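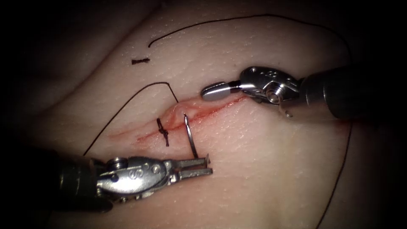
Suture practice pad with a long straight cut, two instruments working over it

From: list member, Vullport
Date: March 16, 2025
Subject: Re: [skills-lab] Storing practice pads between courses

> We run two courses a year and the pads sit in a cupboard from
> November until spring. Last time we opened the box, several of
> them were stuck together and one had torn when we pulled it free.
> Is there a better way to keep them, or do people just buy new
> ones each time? Our supplier is Plasteo, if that matters.

We use Plasteo pads as well and had the same trouble for the first couple of years. We don't buy new ones for each course. The budget wouldn't cover it.

What we do now is wash each pad in lukewarm water with a little dish soap, pat it down with a lint-free cloth, and leave it on a rack overnight. Then both faces get a light dusting of cornstarch. Talc works too, but it gets on everything and a few of our students complained about it. Each pad goes in its own zip bag with the air pressed out.

Store them flat and don't stack more than four. We had ten in one pile in the Narkis building and the bottom ones came out with creases that never relaxed. Also keep them off printed paper. The ink moves into the surface and you won't get it out — we have a pad with most of a parking notice on it.

Old cuts are not a problem as long as the pad has room for new ones. We turn it around and start from the clean end. Take out every stitch before it goes away, though. Thread left in over the winter pulls at the edges and the holes get bigger.

If yours are already stuck, put the whole stack in warm water for an hour and peel slowly from a corner. That saved most of ours.

The Alemneh storage trays fit the larger size, but they are deeper than you need. A plain baking sheet does the same job.

Our cupboard is in room 702 if anyone on the list is nearby and wants to see how it's set up. Mornings are best.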